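毛巾叠几折才算叠好

安尼克·博杜安（Annick Beaudoin）管着比尔科姆（Bircombe）一家短租公寓公司的布草和厨房用品，干了十一年。公司在城里有23套房，每套房的厨房里放什么、怎么放，最后都由她定。我四月去找她，本来想聊床单，结果大半个下午都在说抹布和砧板。

她的办公室在洗衣房隔壁，烘干机开着的时候说话得提高嗓门。桌上摊着一叠单子，是各套房退房以后的检查表，最上面一张写着“厨房毛巾，两条，缺一条”。

“缺毛巾是最常见的，”博杜安说，“客人拿去擦鞋，擦车，包东西，然后就带走了，或者扔了。我不怪他们。毛巾又不是锅，没人觉得它是一件东西。”

她刚接手的时候，公司用的是白色棉布毛巾，一年要买3,000条。她把账本翻出来给我看，那一页的边角已经卷了。棉布毛巾吸水慢慢变差，洗几十次以后发黄，客人看见发黄就投诉，不管它洗得多干净。她花了两年时间，一套房一套房地换成超细纤维的，颜色也改深。去年全公司一共只补了594条。

“颜色深不是为了藏脏，”她说，“有人这样讲我，我听了不高兴。深色的毛巾脏了一样要洗。我选深色是因为咖啡和番茄酱的印子洗完以后还会留一点，布是干净的，可是看着不干净。”

我问她怎么看一条毛巾该不该淘汰。她说先摸，再看边。超细纤维的毛巾用旧了会变硬，手掌放上去会觉得涩，那就是绒面被高温烘坏了。边上的包缝散开，线头掉出来几根，不算坏，剪掉就行。散开的地方超过一根手指长，就送去当地布。

“柔顺剂一滴也不能放，”她又补了一句，“放了就不吸水。这句话我贴在洗衣机上，贴了三次，前两次都被蒸汽泡掉了。”

负责给她供毛巾的是一家叫斯库斯蒙特（Skusmont）的小批发商，只有四个人。她喜欢和小公司做生意，理由很具体：电话有人接，发错了颜色第二天就换。有一回整箱送来的都是橙色，她打电话过去，对方说仓库里灯坏了，拿的时候没看清。

说到摆放，她站起来带我去了走廊尽头的样板厨房。新来的保洁员都在这里学，上午九点开始，十二点结束。墙上有一张手写的顺序：先清台面，再擦台面，再放砧板，最后放毛巾。教课的是萨夫塔·布拉图（Safta Bratu），她在公司的时间比博杜安还长。

布拉图正在整理抽屉，听我们进来，没有停手。她说新人最容易犯的毛病是东西摆得太多。

“他们想让厨房好看，就把什么都拿出来，油瓶、盐罐、木勺，全摆在桌上，”布拉图说，“客人拎着两袋菜进门，没有地方放。桌子中间要空着，这是给客人用的。”

她的规矩是，竹砧板放在靠近人的这一边，毛巾叠好放在对面，中间留出来。砧板不用摆得横平竖直，稍微斜一点没有关系，反正客人一用就挪开了。毛巾则要叠好，放平，折边朝着人。
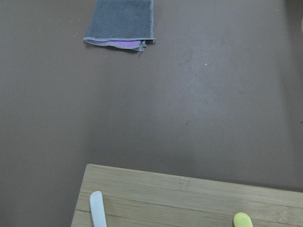
毛巾折几次，她们俩争过。博杜安主张对折两次，放得进抽屉，也好清点。布拉图认为折得太厚，看起来像一块垫子，客人会把热锅往上放。超细纤维遇到高温会熔，锅底粘上一层，锅和布就都完了。

“有一年冬天坏了四口锅，”布拉图说，“都是这样坏的。后来我们另外配了隔热垫，就挂在灶台旁边，坏锅的事少了很多。”

“还是折两次，”博杜安说。

“有的房间折两次，”布拉图说。

我问那种一面灰、一面紫的毛巾是不是更贵。博杜安说，两面颜色不一样的，她主要看中好教。灰的一面擦台面，紫的一面擦杯子，新人听一遍就记住了。至于客人怎么用，她管不着。叠的时候灰面朝外，从边上露出一点紫色也不必重叠。以前有个领班要求里面的颜色一点都不许露，一个厨房光叠毛巾就要花好几分钟，博杜安知道以后把这条取消了。

砧板的麻烦比毛巾多。公司早先用塑料的，便宜，能进洗碗机，但是刀痕里会发黑，刷不出来。后来换过一批厚实木的，重，保洁员抱怨搬不动，还有两块裂了。现在用竹的，竹条拼压而成，颜色浅，脏了一眼就看得出来。

管维修的拉杜·苏尔杜（Radu Surdu）中途进来借一把卷尺，听见我们在说砧板，就站着讲了一会儿。他说竹砧板坏，多半坏在拼缝上。

“泡水，”苏尔杜说，“客人吃完饭，把砧板往水槽里一放，水漫过去，第二天早上才拿出来。缝就开了。开了缝的我不修，胶水粘过的东西不能再拿来切菜。”

没有开缝、只是表面发毛的，他会带回工作间，用细砂纸顺着纹路打一遍，擦掉粉，再上一层食品级的矿物油，立着放一夜。他不用橄榄油，橄榄油放久了有哈喇味。上油一年两次，春天一次，入冬前一次。

“要立着，”他走到门口又回头说，“平放的话，下面那一面不透气，会翘。”

博杜安说，这一条在客人手册里写了，写在第六页，她估计没有多少人翻到第六页。手册是巴赫曼·谢里菲（Bahman Sharifi）编的，他原来在一家旅馆做前台，写东西很短。关于砧板他只写了两句：“用完冲洗，不要泡。擦干，立起来。”关于毛巾他一句也没写。博杜安让他加，他说毛巾不用教。

桌子本身她们也操心。样板厨房的桌面是哑光的棕色，别的房间也在陆续换成这种。亮面的桌子在窗边反光，指印特别明显，擦完一遍，斜着看又是一片花。哑光的好一些，只是面包屑和小颗粒不容易发现，特别是颜色接近的。布拉图教新人用手掌从左到右抹一遍，手上能摸出来。

“眼睛看不到的，手能摸到，”她说，“哪怕只有一粒盐。我检查的时候也用手，我不弯腰看。”

检查表上“台面”这一项，合格就打勾，不合格要写原因。我翻了几张旧的，原因写得五花八门：“有糖”“有水印”“窗边那头没擦”。布拉图说最后一种最多，人站在桌子一边擦，手伸不到对面，光线暗的那一头就漏掉了。她要求擦的人绕着桌子走一圈。

我问博杜安家里的厨房是不是也这样收拾。她想了一下，说她家里的毛巾搭在烤箱把手上，从来不叠，砧板倒是立着的。

“在家里我不打勾，”她说。

下午快五点，洗衣房送来一筐刚烘好的毛巾，还有一点烫手。布拉图拿起一条，抖开，看了看四边，用小剪刀剪掉一根线头，然后叠起来，对折一次，又对折一次。博杜安在旁边看着，没有说话，低头去填她的补货单。单子上这个月要补的有毛巾、洗碗刷，还有三块砧板，其中一块后面注着“戈（Goh）路那套，泡过水”。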